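Search the magazine
Last updated 16 Dec 2021
2 min read

Dead Flowers, Well Kept

The trouble with fresh flowers is that they die on your watch. Dried ones have the decency to do it beforehand, and Tarek Sfeir has built a winter trade on that courtesy. His shop in Bumthorpe, Woda, sold 695 dried bunches between April and the first frost – to people who, by his account, had mostly come in for tulips.

Twine is the approved binding. Ribbon is spoken of the way other people speak of mold. As for vases, plain white wins: a bottle shape with a narrow neck for anyone who owns three stems and a lot of confidence, a wide-mouthed cylinder for the rest of us. 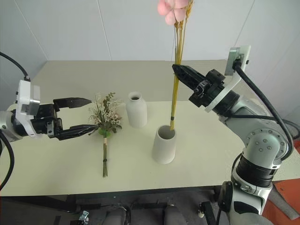

Sfeir thinks the narrow neck is a trap. Put a fat bunch in it, he says, and you'll spend the evening picking florets out of the rug.

I bought the cylinder anyway, along with a small cream bunch with some gray-green leaf in it, and carried both home on the bus like a visiting head of state. The bunch leaned left. I turned the vase. It leaned right – toward the radiator, where I'd been told never to put it.

It has stayed there.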